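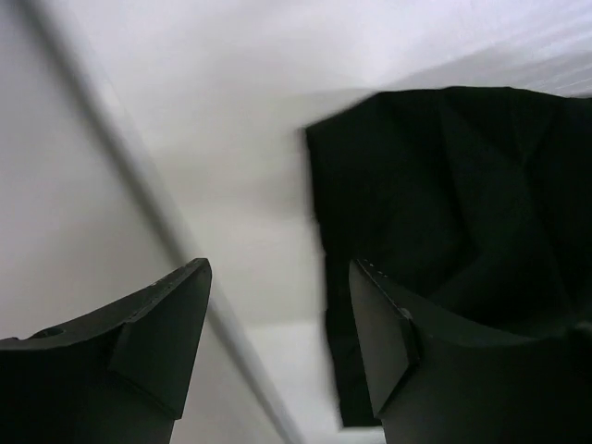
Words by Ximena Beltrán, Flikville

We love clothes! All of them — the plain black things everybody lives in, the frilly ones that come out twice a year, the school jumper with a cuff chewed to bits. Flikville is a clothes sorting and mending workshop in Lumthorpe, started by Uriel and Zyanya Becerra on their own kitchen table, and now we have a proper room on Vutgate with big windows and far too many buttons (340 jars of them, and Sarahí knows what is in most).

Whatever you bring gets laid out flat, looked over at the seams and folded for the shelf or put by for mending. Black fabric goes near the window, where a pulled thread is easier to find. Gathers and ruffles get extra time, and Guadalupe Jaramillo will happily talk you through how to fold them so they don't go limp. Ask her, she's brilliant!
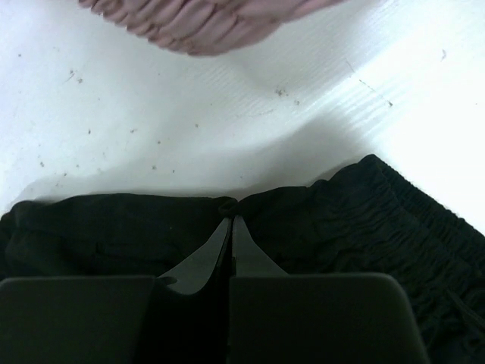 Pink gathers on the white worktop, with a bit of lint to brush up.

Last August we passed on 500 pieces to families nearby, and 74 people came to learn how to fix a hem. Beginners are very welcome — most of us were hopeless when we started. The door is open from 3 in the afternoon, the kettle is at the back, and if you have spare thread in any colour, we'd love it.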